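Good practice for scoring simulated tabletop tasks?

Print this page
E-mail this to a friend

Posted by Imani Muli

I have taken over the evaluation side of a small project where a two-handed humanoid does pick and place tasks in simulation. We want to compare two policies and publish the numbers in March. The person before me left a folder of results and almost no written rules. Trials were restarted when they "looked wrong," the starting positions were moved by hand, and success was decided by whoever was watching.

I would like to write a protocol before we run anything else. What should be in it? Is there a formal standard I should be following? Our partner at Gendalent keeps asking whether we comply with the industrial robot safety standard, and I don't know if that even applies to a robot that only exists on a server.

Print this answer
E-mail this answer

Posted by Mwangi Mollel

The industrial safety standards cover real machines and the people near them. A simulated arm can't hurt anyone, so you don't comply or fail to comply. Tell your partner that, and tell them the subject comes back the day you load the policy onto hardware. At that point you need a proper risk assessment of the real cell, and a good score in simulation is not evidence for it.

For the evaluation itself I don't know of a single standard that everyone follows. Most groups write a house protocol and publish it with the results. We did ours at Skumard two years ago and have changed it very little.
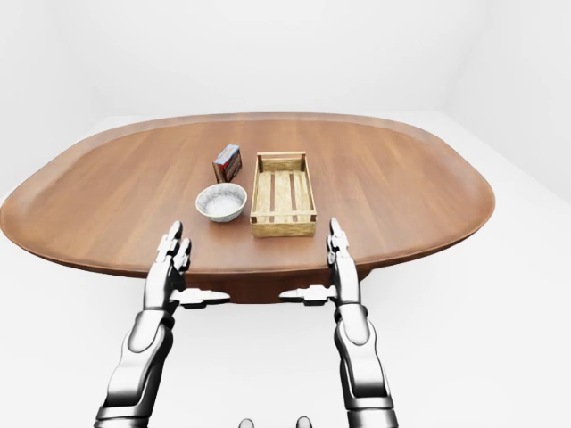
The start state is the first thing to write down. Save it as a file with a version number and don't let people set it up by eye. It should hold the pose of every object, the joint angles of both arms, the friction values, and the random seed. With a layout like this one, a bowl close to a box and a crate just to the right of them, a few centimeters can decide whether the fingers have room to close. Say where the hands begin as well. Hands that start at the near edge of the table, fingers up, are a different problem from hands that are already over the crate. If you want variation, state the range each object may move in, and check by script that nothing overlaps before the trial begins.

Then the success rule. Write it as a test a program can run. "Box is in the crate" is not enough. We use: the lowest point of the object is inside the walls, no finger is touching it, and it has stayed still for 2 seconds. If a bowl is full of something, decide early whether the filling is really simulated as grains or is just one solid shape. If it is solid, you can't report anything about spilling, and you should say so in the paper.

Decide on restarts before you see any results. We allow one only if the simulator itself fails, such as an object falling through the table at the first step. Every restart goes in the log with the reason. A dropped object is a failed trial and stays in the count.

Report the number of trials next to every percentage, and give a 95 percent interval. Run both policies on the same list of seeds. Keep that list away from whoever is tuning.

Print this answer
E-mail this answer

Posted by bruvum_user

just record video of everything and have 3 people vote. we did it that way with Bruvum and it was fine, no one asked us for seeds or any of that

Print this answer
E-mail this answer

Posted by Imani Muli

Thank you both. I will use the program test for success and keep video as a backup for the odd cases. Mwangi, one follow-up - do you freeze the simulator version too? Ours updated itself in the middle of the last batch, and I suspect I will have to throw that batch out.

Print this answer
E-mail this answer

Posted by Mwangi Mollel

Yes, freeze it, and the physics time step with it. Contact behavior can change between releases. Rerun a few old seeds on both versions before you throw anything out, and if the outcomes differ, redo the whole batch on one version.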